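Open Day and Demonstrations | Minutes and Papers

Reading time: 3 minutes

Tamcombe Automation Users' Group
Minutes of the meeting held on 28 August 2025, Varghese Building, Tamcombe

Present: Maj-Britt Lie (chair), Oda Bakke, Njål Engström, Hyun-seo Pyo
Apologies: Aslak Bråten

1. Minutes of the last meeting

Agreed as correct, apart from the spelling of Torner in item 4. Hyun-seo to amend the copy on the shared drive.

2. Matters arising

The hire of the small hall is confirmed for the November open day. The key will be held at the front desk from 8.30 and has to be signed for. Njål has asked again about parking for the Torner van and is waiting for an answer.

3. Visit to Brotisetti

Oda and Njål reported on their visit. They were shown the simulated picking work first and then the workshop. Njål thought the order was right and that we should do the same in November, with the screen session before anyone goes near the real arm. Oda agreed but said the talk had gone on too long and people at the back had started their own conversations.

Brotisetti are willing to bring the shelf simulation to our open day and run it on their own laptop. They would need a table, two sockets and a large screen. They would not need the network.

4. Shelf demonstration

Njål took members through the shelf scene. The view is from behind the gripper, looking into the unit, and it is the one Brotisetti would like to have on the big screen. He said visitors find it easier to follow than a list of joint positions, although it takes a minute to get used to the angle.

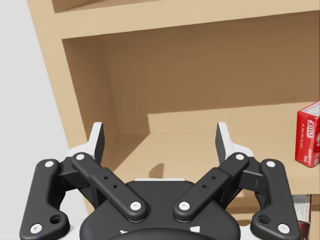
Page last changed: 28 August 2025, by H. Pyo

Maj-Britt asked whether the shelf would look too bare to the public, with only the Jell-O box standing on it over to the right. Njål said he would keep it that way for the first run. The fingers are open with a clear gap between them, and people can see what the gripper has to get to before anything else is added. Hyun-seo was less sure and would like a fuller shelf for the afternoon group, who are mostly from the college and will have seen simple picks before.

There was some discussion of the shadows. Oda pointed out that much of the back panel is in shade and asked if the lighting could be made flatter for a projector. Njål will ask. He would not want it changed too much, as the shadows help in judging depth on a flat screen. It was agreed to try it on the hall projector before deciding.

Hyun-seo also asked if the shelf could be set level. It leans in this view and she expects visitors to ask about it. Njål said the camera could be turned but the fingers might then hide more of the shelf. Left for Brotisetti to advise.

Agreed: one box for the morning run, a fuller shelf for the afternoon if Brotisetti can prepare it in time.

5. Numbers and timings

The hall takes 80 seated. Maj-Britt proposed groups of 16 for the workshop part, with the rest staying in the hall for the screen session, and this was agreed. Each group to have an adult from the group at the front and one at the rear. School parties must bring their own staff as well.

Doors open at 10. First demonstration at 10.30, second at 2. Lunch is not provided but the canteen will be open.

6. Costs

A budget of £900 was approved for hall hire, printing and the large screen. Torner have quoted for the screen on its own and Oda thinks the price can come down if we collect it — she will ring them. No charge is being made by Brotisetti apart from travel.

7. Safety

Aslak had sent a note asking for a taped line on the workshop floor and a second stop button within reach of whoever is speaking. Both agreed. The risk assessment from last year needs redoing, as it covers the old room. Aslak to be asked to do this.

8. Any other business

Hyun-seo has had two requests for the slides from the spring talk. She will send them out as they are. Maj-Britt reminded members that name badges should come back to her after events.

Actions
Njål: lighting, camera angle and afternoon shelf with Brotisetti; parking for the van
Oda: screen price with Torner
Hyun-seo: correct last minutes; send slides; book the hall projector for a test
Aslak: risk assessment, floor tape, stop button
Maj-Britt: letter to schools with timings and group sizes

The meeting closed at 8.40. Date of next meeting to be sent round by email.

Related items
Open day: notes for helpers
Brotisetti visit: travel and directions
Varghese Building room plan
Minutes of the spring meeting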